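Week 5 notes: learning from hand-held grippers

Robot Learning from Demonstration, section 2. Posted 02/02/2021

Hi everyone! These notes cover what I got through in lecture plus the bit I had to rush at the end (sorry, I spent way too long on the calibration question, but it was a good question). Read them before you start the lab write-up. The Javow reading goes with the first half and the Sirnmont reading goes with the second.

Where we left off

Last week was all teleoperation. You sit at a rig, you move a leader arm, the follower arm copies you, and everything gets logged. The nice thing is that what you record is exactly what the robot did, joint angles and all. The bad thing is that it's slow, and some of you found out in lab just how slow. You can't feel much through the leader arm, so you creep up on every contact, and the policy then learns to creep too.

So the idea this week is to take the robot out of the recording step. A person holds a pair of grippers with the same kind of fingers the robot has and just does the job. We track where each gripper goes and how far open it is. Later we replay or train on those paths with real arms. I'm going to call this the hand-held method all through these notes, and the readings use a couple of other names for it, so don't let that throw you.

What gets recorded

For each hand, at each time step, we want three things: the pose of the gripper (position and orientation, so six numbers), the opening of the fingers (one number), and whatever the cameras see. That's seven numbers per hand and fourteen for two hands, before images. Compare that with the joint logs from last week and you'll see it's a pretty thin record. No joint angles anywhere! The person doesn't have the robot's joints, so there would be nothing to log.

The pose can come from a few places. Some groups run visual odometry from a camera on the gripper. Some use outside tracking. And some put printed square markers on a little cube fixed to the gripper, so that whichever way the hand turns, at least one face has a decent chance of being seen. I like the cube for teaching because you can work the math by hand. One square marker of known size gives you four corners, four corners give you a pose, and the faces are all bolted to one rigid body so you can combine them.

Write this one down, it's going to come up again and again:

T(world, finger) = T(world, camera) * T(camera, cube) * T(cube, finger)

The last piece is fixed and you measure it once. The middle piece comes from the marker detection. The first piece is whatever your camera setup gives you, and if the camera is on somebody's head then it moves all the time and you need to solve for it too. If you only care about one hand relative to the other, though, the world drops out completely:

T(left, right) = inverse of T(camera, left) * T(camera, right)

Stare at that for a minute. For two-handed work it's lovely, because the relative pose is what keeps the object from getting squeezed or stretched, and you get it even when the head is bobbing all over the place.

Why two hands on one rigid thing is hard

Once both grippers have hold of the same rigid object, the two hands aren't free anymore. Each hand has six degrees of freedom, so twelve in total. If neither gripper slips, the object ties them together and you're left with six. Any error in the relative pose has to go somewhere, and on a real robot it goes into force. With a small soft thing like a towel you won't notice. With a big stiff panel a few millimeters of disagreement at the fingers can be enough to bend it, pop it out, or trip the force limit on the arm.

A person handles this without thinking, through their fingers and wrists. That feel is not in our fourteen numbers — we only see where the hands ended up. Keep that in mind when somebody tells you the demonstrations contain everything the robot needs.

There's a geometry problem as well. Suppose you hold a panel by its two bottom corners and tilt it. The panel's weight acts out in front of your hands, so there's a turning force trying to rotate the thing in the fingers. Lean the far edge on something and a lot of that goes away. So when you segment a demonstration, I want you to mark support changes as well as grasp changes. Most people only mark when the fingers open and close, and then they wonder why their policy drops things in the middle of a segment.

The Trumimen set

For lab we're using the Trumimen set, which has 163 two-handed demonstrations in it. I've split off 132 for training and the rest are for testing, so please don't peek at those while you're tuning. The Jaber toolkit will load them and line up the left and right streams for you. It does not fix dropped marker detections. That part is your job (question 3).

Handling a large panel with two grippers

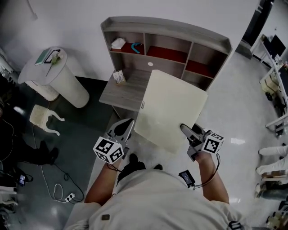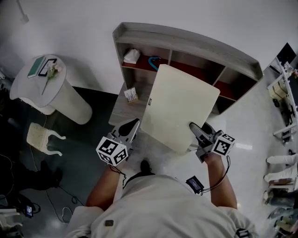 Both: two hand-held grippers with marker cubes, fingers at the lower corners of a cream-colored panel.

Things to look for when you load an episode

Check the marker faces first. Find every stretch where a cube is lost and note how long it lasts. A gap of a frame or two you can fill by interpolation. For longer ones, cut the episode or say clearly in your write-up what you did.

Then plot the distance between the two grippers over time. While both hands have a firm hold, that line should be close to flat. If it wanders, either something slipped or your tracking is off, and you'll have to go to the video to tell which.

For lab

1. Derive the relative pose formula starting from the world frame version. Show every step, please.
2. Pick five training episodes and mark grasp changes and support changes.
3. Write a gap filler and test it by deleting detections you know are good. Episode 605 is a nice one to start with (the numbering has holes in it, so don't panic).
4. Say in a paragraph what you'd add to the recording if you could have one more sensor, and which failure it would help with.

We'll come back to force sensing in April, so hang on to your answer for number 4.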